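Housewares > Tableware > Storage and Drying > Gallery

Mixed Stacks and the Wire Rack: A Gallery

Mar 12, 2018
By Bernice Adjei

Print this page | E-mail this page

This gallery covers the short-term storage of mixed tableware on a tabletop next to a wire dish rack. It supplements the Endholm shelf notes, which deal with closed cupboards only. Dimensions and load limits are in the notes and are not repeated in full.

The household inventory behind these pages lists 1,659 pieces. Of these, 1,566 are in regular use and the rest are held as spares. Most of the pieces in use were bought singly or in small lots, so matched sets are the exception. Mixed stacks behave differently from matched stacks. Rim diameters vary, foot rings do not nest, and the contact points between two pieces are often off center.

Terms used in the captions

Foot: the raised ring or base on which a piece stands. A narrow foot under a wide dish gives a higher tipping risk when the load above is off center.

Rim: the upper edge. Thick rims take contact better than thin ones. Chips found in the last check, in September, were nearly all on thin rims.

Rail: a horizontal wire on the outside of the rack. The upper rail keeps tall pieces from falling outward. The lower rail stiffens the frame.

Prong: an upright wire inside the rack. Prong spacing decides which plates will stand and at what angle. A plate that is thin for its slot will lean.

General rules for mixed stacks

Put the heaviest piece at the bottom, whatever its diameter. Where two pieces are close in weight, the one with the wider foot goes lower.

Keep a stack to 6 pieces or fewer if the shapes differ. Matched flat plates may go higher, up to the limit given in the shelf notes.

Bowls may sit inside plates. A shallow plate may close the top of a stack, but a slight slope should be expected if the piece below it is not level across the rim.

Lift with both hands under the lowest piece being moved. Do not slide a footed dish across bare wood. The foot is often unglazed and will mark the surface.

Leave a gap between stacks at table level where possible. Rims may overhang the gap, but they should not press against each other.

Allow 36 inches of clear table length for two stacks of wide dishes and working space for the hands. The Gekard table used for the load trials met this figure. The Ayaaba side table did not and was dropped.

Gallery

1. Two stacks in front of the rack 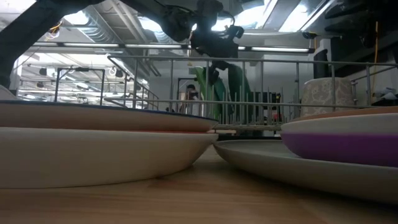

Left stack: off-white dish with a thick rim and narrow foot at the base, shallow plate with a dark blue rim line on top, sloping down to the right. Right stack: purple and white bowl set inside a broad grayish-white plate. The bases are close together, with little margin between them.

2. Related pages

Captions for the Rella cupboard series are kept separately. Corrections to piece counts or terms should be sent to the author with the inventory line number.

Print this page | E-mail this page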